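The over-sink rack, six weeks in

I have a long and mostly unhappy history with things that claim to save counter space. There was the knife block that hung from a cabinet and dropped a knife. There was the collapsible colander, which collapsed. So when we moved into the Arcombe building and I found out that the kitchen came with one of those big sinks with a drying rack that sits down inside it, I assumed I'd be pulling it out and sticking it in the closet by the end of the first week.

I haven't pulled it out. I'm also not going to tell you it changed my life, and I'm suspicious of anyone who says that about a rack.

Some background. The old place had a sink about as big as a shoebox and a plastic drainer next to it that took up half the counter. The drainer had a tray under it, and the tray had a slope that was supposed to send the water back into the sink. The water had other ideas. Once a month I would lift the whole thing up and find a brown ring and something slippery, and I'd scrub it with an old toothbrush and swear I'd dry dishes by hand from then on. That lasted a day, usually.

The new kitchen has one long white counter, shiny enough that every crumb shows, and the sink is mounted underneath it so there's no lip. The leasing woman was very proud of the lack of a lip. She ran her hand along the edge and said you could just wipe everything straight in. Fine, you can. You can also wipe everything straight onto the floor if you're in a hurry, because there's nothing to stop it on the front side either. Ask me about the lentils.

The rack drops into one end of the bowl and leaves the rest open for washing. It's listed in the move-in packet as a "Thambiah inset drainer," with a care sheet that runs two pages, which is two pages more than I wanted to read about a rack. I read it anyway. Most of it says to rinse the thing and dry it. There's a paragraph on seasoning oil that I'm fairly sure was pasted in from some other product. 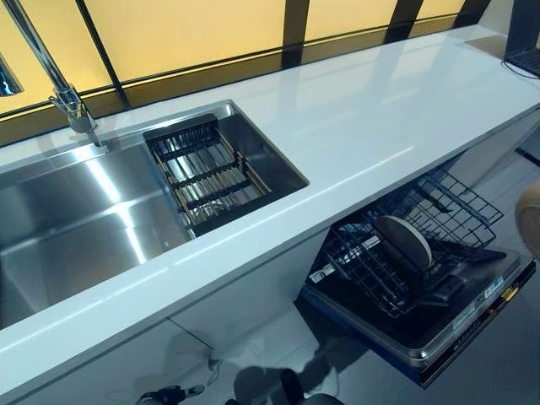
The sink end of the counter, rack in place.

What I like about it is simple enough. It sits lower than the counter, so dishes drip into the sink and stay mostly out of sight when you're across the room. There's no tray to go slimy. When I have a big pot to deal with, the rack lifts out with one hand and goes on a towel, and I get the full width of the sink back. With the old drainer I'd have had to find a home for it on top of the stove.

What I don't like takes a little longer.

First, plates. The rack is flat, just straight rods and crossbars with a bit of a rim, and it has no slots to stand anything up in. You can lean plates against the wall of the sink if you're careful, and they will hold until you add a bowl. Then they slide. I've tried every arrangement I can think of and the best I've managed is dinner for two, provided one of us had soup. If you cook for more people than that, you're going to be drying by hand in shifts, or stacking wet plates flat, and then what did you need the rack for?

Second, small things. A teaspoon laid across the rods is fine. A teaspoon laid along them goes right through and you hear it hit the steel. I've stopped fishing for them right away and just collect whatever's down there at the end of the night.

Third, and I've never seen a review mention this, you're drying clean dishes a couple of inches above the place where you rinse dirty ones. If you rinse a saucy pan with any enthusiasm in the main basin, you get tomato on your clean glasses. I've had to learn to do all the washing first and all the rinsing second, which is how my grandmother did it, and I spent years telling her it was a waste of time.

Then there's the faucet. It's a tall one, chrome, very good looking, with the little lever partway up. I was ready to complain about splashing and I'm going to. A tall faucet is wonderful for filling a stockpot and irritating for nearly everything else. The water has a long way to fall, and it picks up speed, and if there's a spoon in the basin facing the wrong way you'll be wearing it. I keep the lever about halfway. Chrome also shows every fingerprint, so either you wipe it down constantly or you learn to see it as having a matte finish.

The feature everyone comments on is the wall. Behind the counter there are these amber panels lit from the back, with dark uprights between them, and visitors walk in and say "oh, wow." My friend Rui Abreu said it felt like doing dishes inside a jar of honey, and he meant it as a compliment. I do like it in the evening. For washing up, though, I have my doubts. Everything looks clean in golden light! I've put away glasses that looked perfect and then taken them out by the window the next morning and found a full lip print. White mugs are the worst for this. I now give everything a quick look in daylight, or under the bathroom light if it's late, and yes, I do walk down the hall holding a mug.

I went looking for something to fix the plate problem. Hosent makes a silicone strip with notches that's supposed to clip over the rods of any flat rack. It does clip on. It also pops off when a plate leans on it, and that is its only job. I gave it two weeks and now it's in the drawer with the twist ties. Trakeseck has a wire plate stand that holds 12 plates, according to the box, and I believe it, but it's a drainer by another name. It would go on the counter, it would need something under it, and I'd be back where I started with the toothbrush.

What I've ended up doing is pretty dull. Plates get washed last and dried with a towel right away. Glasses and mugs go upside down on the rack, where they do very well, since air can get at them from underneath. Cutlery goes in a jar. Pots go on the rack by themselves after everything else has been put away. It means the rack gets emptied twice in an evening, and I'd never have agreed to that if you'd described it to me beforehand, but the counter stays clear and I've come around to it.

As for cleaning, I take the rack out every few days and go over the rods with a dish brush and regular soap. Water spots on the sink bottom come off with white vinegar on a rag. I leave it for a minute, rinse, and dry it with whatever dish towel is headed for the laundry. The care sheet recommends a special cream. I looked it up and it's vinegar with a nice label, as far as I can tell from the ingredients, so I'll be sticking with the jug from the grocery store.

Would I buy one of these racks if I had to pay for it myself? If you live alone or with one other person and mostly wash cups and pans, probably, as long as it's cheap. If you have kids, or you like to bake, or you own those huge flat pasta bowls, I'd keep the money. And measure your sink on the inside before you order anything. The size on the spec sheet is often the outside size, and you lose more to the curve at the corners than you'd expect.

Next I want to sort out the cabinet under the sink, where there's a pull-out bin that doesn't pull out all the way. I have a theory about the hinge.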